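This site uses cookies to remember your settings. By carrying on you agree to our cookie policy. OK

The Grallbridge Allotment Letter
May 8, 2018

Beans, late frost and the great slug question
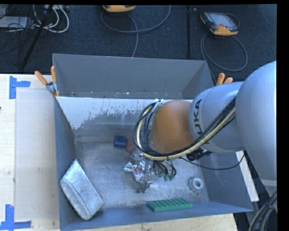
When is it safe to put runner beans outside? Wait until the nights have stayed above 50 degrees for a full week, and then wait a couple of days more if you can stand it. I can't usually stand it, and I've got the dead seedlings to prove it.

I started mine in January one year (I know, I know) because the seed catalog had come and it was dark at four-thirty and I wanted something green to look at. They were up the kitchen curtain by March. My husband was picking tendrils out of the blind cord. Then I took them all down to the plot on the first warm afternoon, feeling terribly pleased with myself, and we had a frost that same night. Every one went black. So these days I sow in late April, one bean to a pot, pushed in as deep as my first knuckle, and I leave them on the back porch where they get plenty of light and a bit of a breeze.

The breeze matters more than I used to think. A bean that has lived indoors its whole life is a soft thing, and it sulks when the wind gets at it. Give yours an hour or two outside to begin with, then a whole day, then a night if the forecast is kind. Henrik Kröger on the bottom row skips all of this and plants straight into the ground, two seeds to a pole, and I have to admit his always catch up with mine by July. He says I fuss. He's probably right, but I like fussing!

On varieties: I'm growing Ristanura again, the flat one with the purple flowers. It's slow to get going and then you can't keep up with it. The pods stay tender until they're as long as your hand, and after that you may as well leave them for seed. I'm also trying Uloletti for the first time, a dwarf bean that's supposed to need no support. I've put a few twigs in anyway. If anybody has grown it before, please tell me whether it flops.

Now, slugs. I asked last time for your best methods and got more mail than I've ever had about anything, including the parking. Eggshells came up again and again. I tried eggshells for two summers and the slugs walked right over them as far as I could tell. Beer works, but it's a nasty job emptying the cups. What has done best for me is going down after supper with a flashlight and a bucket. My record is 82 in one evening, all from one bed of lettuce, and I was so proud I called my sister. Copper tape did all right on the pots until the ends lifted.

A few of you also asked about watering. Beans want a good long drink at the roots, twice a week when it's dry, and more once the flowers open. A quick sprinkle every evening only wets the top of the soil. I lay old straw along the row after the first proper soak and it keeps the weeds down too — mostly bindweed on my plot, which laughs at straw, but it does slow the rest.

The seed swap table is back in the shed by the Rothe Lane gate and will stay up until May 31. I've left 3 envelopes of Ristanura there and a whole heap of marigolds. Please write the name and the year on whatever you bring, as last spring I took home something marked "nice one" and it was chard. I don't even like chard.

Next time I'd like to do tomatoes, so send me your questions, and if you have a way of stopping blossom end rot that doesn't involve me remembering to water, I want to hear it first.

You are receiving this newsletter because you signed up at the gate or online. Unsubscribe | Update your preferences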